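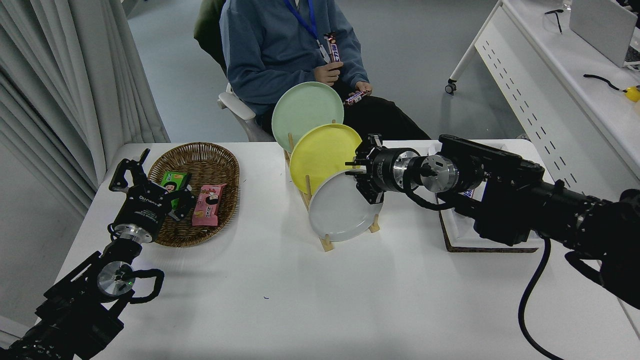
Dishes and Snacks, Together at Last

Readers of the last issue will remember that the two-arm setup at Hemstead had learned to put things away, provided you gave it one kind of thing at a time and plenty of encouragement. Snacks in the basket, fine. Plates in the rack, mostly fine. Ask for both on the same table and the left arm would do its job while the right arm hung in the air like a guest at a party who doesn't know where to put his coat.

The Miker project has spent the summer on that, and we have a result. It is a modest one. We are pleased with it anyway.

The old method trained one policy for both arms on whole demonstrations, start to finish. A person drove the arms, the policy watched, and it learned whatever it felt like learning. What it mainly learned was timing. In our demonstrations the left hand nearly always finished before the right hand started, so the policy concluded that this was a law of nature. If the left arm fumbled a wrapper, the right arm waited. If the left arm dropped the wrapper on the floor, the right arm waited for good.

The new method, which goes by Jarnix inside the lab for reasons lost to a whiteboard that has since been wiped, cuts each demonstration into short pieces wherever a gripper opens or closes. Each arm's pieces are then shuffled against the other arm's pieces, so long as the two wouldn't run into each other. The policy sees left-hand basket work going on next to all sorts of right-hand plate work, and the habit of waiting goes away. No new data is collected for this. It is the same recordings, served in a different order, a trick familiar to anyone who has ever packed school lunches.

We started with 298 demonstrations. After cutting and shuffling, and after throwing out the pairs where the arms would have shaken hands, we had 1,886 training clips. Training took 12 hours, one of which was spent discovering that we had pointed it at the wrong folder.

So how did it do? Over 900 trials, split evenly between the old policy and the new one, the old one cleared the table in a little under half of its tries. The new one did it in just over two thirds. Most of the gain came from runs where something went wrong on one side and the other side carried on regardless. We had hoped for exactly that and had more or less stopped expecting it.

Now the bad news. Plates are still hard. A plate standing on its edge gives a gripper a thin rim to work with, and neighbors in the rack overlap, so an arm that is off by a little will nudge the wrong one. White plates on a white table give the most trouble. The policy seems to find the rim by looking for a change in color, and a white plate in front of a white table doesn't offer much of one. The yellow plate has the best record in the building. We tried a dark tablecloth, which fixed the contrast and then got picked up by the left arm along with a bag of chips.

Snacks have their own problems. Shiny wrappers slide, and they crinkle into a new shape every time they're grasped, so the one you put down is never quite the one you picked up. The basket helps by being forgiving. Anything dropped within its rim counts as a success under our scoring rules, which were written before the results came in, and we have the file date to show it.

The person across the table is part of the test too. In the later trials somebody sits there holding candy bars, and the arms are supposed to leave anything in a human hand alone. They did so in every trial we scored. The sitter's own behavior was less reliable, and the snack budget has been adjusted.

A few people have asked whether shuffling would work for jobs where the arms really do need each other, such as folding a towel or opening a jar. It won't, at least in its present form. Cut a two-handed lift in half, pair it with something else, and you have taught a robot to lift one end of a tray. We ran this by accident in the spring and still find pieces of it under the desk.

Work on marking those moments, so the cutter leaves them whole, begins in September. The longer write-up, with the scoring rules and a table of failures sorted by plate color, is on the Miker page of the lab site. Requests for the shuffling code can go to the usual address. It runs, and the comments are mostly polite.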